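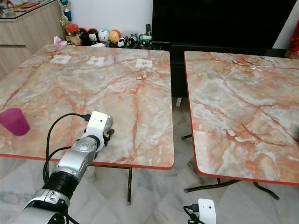 Two square folding tables, marble-look top – do I push them together or leave the gap?

Posted in Home & Garage, November 2020

FoldingInPlustham

Hi all, first post so be gentle! I have a pair of square folding tables with that marble pattern on top (pink and orange and gray, with a thin red trim on the edge) and I use them side by side for sorting and labeling small stuff before it goes in the mail. Right now there's a narrow gap between the two and one sits a bit farther back than the other. I've been doing the labels on the left table and keeping the right one clear except for a white cable.

My problem is the paper labels. They're small and white and the tabletop is so busy with all those red-orange veins and cream patches that I lose them, especially the ones that end up near the back. Things also go down the gap between the tables. I lost 4 labels that way in one evening and found them in May when I moved house. Is there a way to join two folding tables that I can undo later? And should I cover the pattern with something plain? I don't want to spend more than 19 dollars on the whole thing.

Trakham_Tinkerer

I had nearly the same setup for a craft stall in Rutbridge, so yes, been there. For joining them, look at the legs first. If yours are the thin metal kind that fold, don't clamp leg to leg, they flex and you'll end up with a wobble on both tables. I used two wide hook-and-loop straps around the frames right under the tops and pulled them snug. Takes a minute to undo. Check that both tables are the same height before you strap anything – mine were a hair off and I put a bit of folded cardboard under two feet, then everything lined up.

For the losing-labels thing, get a plain dark placemat or a desk pad, about the size of a big book. You only need to cover the spot where the labels go. I tried a full tablecloth and it slid every time I leaned on it, plus it kept catching on the trim. The mat was cheap and it rolls up.

Also move that cable! Run it off the back and tape it to the underside if you can. A coil of cable eats more table than you'd think.

kuzmenko_fan_19

just put tape over the gap. wide painters tape, done

Trakham_Tinkerer

Tape works for an evening, but test a corner first. I had a strip lift the printed pattern off an old table (a different one, a Kuzmenko I got secondhand) and it looked awful after that.

FoldingInPlustham

Thank you both! Straps ordered, and I'm going with a navy placemat I already had in a drawer. I've got 120 envelopes to do, so I'll report back on whether it stays put.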